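# Hiltuston 图书馆整治占座:离开 15 分钟,水杯就要搬家

**本报 Hiltuston 讯** 从四月起,Hiltuston 市立图书馆的阅览座位有了新规矩:人离开超过 15 分钟,桌上的东西由馆方收走,装进灰色布袋,送到一楼寄存处。布袋上系一张纸签,写明收走的时间和桌号。失主凭描述认领,描述得越细越好,因为据寄存处窗口的说法,“一只黑色保温杯”在这栋楼里等于什么都没说。

这条规定酝酿了一年多。全馆四层楼共有 212 个阅览座位,碰上考试季,早上开门不久就“满座”。打引号是因为,满的多半是座,人在哪里很难说。有读者上午把一本《宏观经济学》摊开在靠窗的位置,傍晚回来,书还翻在同一页。这本书在馆里的坐班时间,比不少上班族都长。

馆方去年秋天做过一轮意见征集,线上线下一共收回 3,883 份。工作人员原以为大家会谈谈购书、谈谈空调,结果占座一项遥遥领先,空调只能排第二,而且关于空调的意见冷热参半,互相抵消,馆方表示维持现状。占座方面的意见则相当统一:绝大多数人认为应当严管,同时有相当一部分人在后面补了一句,希望对“只是下楼吃个饭”的情况予以体谅。

吃饭问题于是成了整套规则里修改次数最多的一段。最初的草案写的是“短暂离开”,没有写多久。讨论时有人提出,短暂因人而异,有人去洗手间叫短暂,有人回家睡个午觉也叫短暂。第二稿改成半小时,又被嫌长,理由是半小时足够在隔壁 Trerkitz 面包房排队、买好、坐下吃完,再续一杯咖啡。定稿最后压到 15 分钟,午饭时段另设“用餐牌”,每人每天可以领一块,凭牌离座时间放宽到一小时。

用餐牌是一块巴掌大的硬纸板,绿底白字。启用第一个上午就领光了,其中相当一部分在下午没有回来。馆方随后补印了一批,改成要押借书证才能领。借书证押在服务台,人就借不了书,这一点有读者当场指出,服务台的回答是,吃饭的时候一般也不借书。

新规推行前,馆方还做过一次更大的动作:把二楼和三楼的旧阅览桌换掉了。旧桌子是深色的,用了许多年,桌面刻满历届考生的心得,内容从三角函数到某年某月某人到此一坐,一应俱全。其中靠近电梯的一张刻有整整一首诗,据说曾有中文系的学生专程来抄。换桌子的时候,这张桌子没有报废,目前放在地下书库,编目类别还没有定下来,编目组内部意见是归“地方文献”,反方意见是归“破损家具”。

新桌一律浅色木面。供货方是邻市 Jinstead 的一家家具厂,厂方在说明书里建议用微湿的软布擦拭,避免长时间暴晒,避免放置高温容器。说明书没有提到避免刻诗。

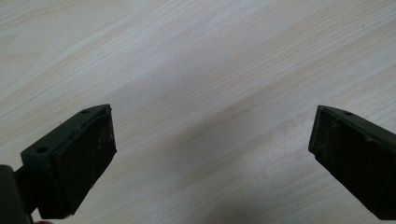
*浅色木纹桌面,细纹从左下斜向右上。*

选浅色也有过争论。赞成的说,浅色显得亮堂,久坐不闷;反对的说,浅色显脏,咖啡渍一目了然。后来赞成的一方把反对的理由也收编了,说一目了然正好,谁洒的谁擦。桌子进场后,馆内关于饮料的告示从一行字增加到了四行,字号也大了。至于咖啡渍有没有因此变少,保洁组的评价是“至少现在能看见在哪儿”。

清桌的工作由各楼层值班馆员负责,做法朴素:巡视时看见没人的座位,放一张印着时间的小条子;过了时限再来,条子还在、人没来,就收东西。条子设计得很客气,开头是“您好”,结尾是“祝您阅读愉快”,中间一句话通知对方东西快要没了。一位常来备考的读者评价说,这是他收到过的语气最温和的最后通牒。

到上月底,寄存处累计收进约 1,254 件物品,多数当天就被领走。剩下没领的,水杯居首,雨伞次之,笔袋第三。再往后就比较散了:一只左脚的拖鞋,一个装着半个馒头的饭盒(已按食品处理),一盆多肉,还有一个靠枕,上面绣着“静心”两个字,寄存处把它放在了窗口后面的椅子上,说是暂存,坐着很舒服。

多肉的主人后来找来了,解释说这盆植物放在桌上是为了缓解眼疲劳,并无占座的意思。馆员问那么人当时在哪里,答在家。

规则一出,对策也跟着出来,这在 Hiltuston 算不上新闻。最早出现的是“接力”:几个人结伴,轮流回来挪一挪桌上的书,把小条子翻个面。其后出现了更讲究的办法,把外套披在椅背上,帽子搁在外套顶上,再在桌上支一本翻开的大开本画册,远看像有人埋头苦读。三楼的馆员承认,自己曾经对着这样一件外套轻声说过“请把手机调成静音”。

本地论坛 Venter 上,占座话题连续多日排在首页,一度压过了环城路什么时候修好的老帖子。发帖的人大致分两派。一派主张从严,认为 15 分钟都给多了,建议椅子装感应器,人一起身就开始倒计时,最好还带声音。另一派主张从宽,认为图书馆应当信任读者,并举例说自己占座从来都是有正当理由的。两派吵到后半夜,有网友把双方过去几年的发言翻了出来,发现从严派里嗓门最大的一位,前年发过一个帖子,题目叫《求助:放在图书馆的坐垫不见了》。

该帖目前仍可查看,回复区很热闹。

也有人借机谈起了预约制。Jinstead 的图书馆早两年就上了预约系统,座位要在手机上抢,抢到以后到馆扫码。Hiltuston 馆方去参观学习过一回,带队的人回来写了报告,结论是系统很先进,建议暂缓引进。理由写在报告的后半部分:参观当天,代表团想坐下来体验一下,发现没有预约,站了一个上午。

报告还提到,Jinstead 的座位在屏幕上显示全部约满,实际到馆看,空着的不少。那边的解释是,读者约的时候是真心想来的。对于这种真心,系统给三次机会,三次不来就停用一周。停用期间,这些读者可以站着看书。

不过 Hiltuston 的老读者对预约兴趣不大。一楼报刊区的几位常客每天开门就到,各坐各的位置,多年没有变过,也从来没有在桌上放过什么东西。新规公布后,值班馆员照例过去讲解,讲到“离座超过 15 分钟”时,其中一位抬起头,说自己坐下以后一般不起来。馆员表示这种情况规则里没有写,应该没有问题。

附近商家的反应要实际一些。Trerkitz 面包房在新规实行后调整了午间柜台,单开一个窗口,只卖三明治和盒装汤,招牌上写“来得及”三个字。店里说生意比以前好,就是客人吃得太快,有人嘴里还嚼着就往外走,店员现在习惯在找零的同时说一句慢点。相应地,原来坐满学生、一杯咖啡喝一下午的堂食区空出来不少,店方对此没有表示遗憾。

文具店那边则抱怨,往年这个时候卖得最好的是大号书立,一对书立往桌上一摆,中间夹几本书,气势上先占住半张桌子。今年书立滞销,卖得动的是带提手的收纳盒,方便整套东西一起拎走。店主已经把书立挪到了货架底层,旁边贴了降价标签。

记者在馆内待了一个下午,看到的情形还算平静。二楼靠窗一排坐得满满当当,人和书基本对得上号。有位女生起身接电话,走到楼梯口又折回来,把电脑、水杯、一摞讲义统统抱在怀里,再去接,电话已经挂了。她在楼梯上站了一会儿,又抱着东西走回来,座位还在。

三楼西侧有一处小小的纠纷。一位读者离座时在小条子上补写了几个字,把馆员写的时间往后改了二十来分钟,字迹模仿得不错,可惜用的是紫色的笔。馆员把条子收走了,东西也收走了。当事人下楼认领时需要描述失物,第一样就说了紫色水笔。

关于申诉,规则里也有一段。读者认为收错了的,可以在服务台填表,说明当时的去向。目前收到的表格中,去向一栏填“洗手间”的最多,其次是“找书”,还有一份填的是“思考”。馆方对最后这份进行了讨论,认为思考本身不需要离开座位,予以驳回,但在回复中鼓励该读者继续思考。

也不是所有意见都冲着读者。有人提出,馆员自己的办公桌上常年摆着杯子和外套,人却不在。馆方回应说,办公桌不属于阅览座位,不适用本规定。该回应贴出来的当天下午,一楼某张办公桌上出现了一张小条子,开头是“您好”,时间写得清清楚楚。条子是谁放的没有查,那件外套倒是很快被主人拿走了。

按照计划,新规先试行到暑假前,之后视情况调整。可能调整的内容包括:用餐牌要不要分午晚两种颜色;下雨天时限能不能稍微放宽,因为伞架离得太远;以及闭馆前最后一小时还查不查。对最后一条,值班馆员普遍倾向于不查,说那个钟点还在占座的,多半是真忘了。

寄存处的认领时间为每天开馆后至闭馆前半小时,过期一个月无人领取的物品,文具类转入读者共用文具筐,雨伞类挂到门口供借用。借用雨伞不必登记,用完请还。馆方特别说明,去年门口也挂过一批共用雨伞,挂出去的当天下了雨,此后就没有再见过。

那只左脚的拖鞋仍在寄存处。窗口提醒失主,右脚那只如果还在,也请一并带来,便于核对。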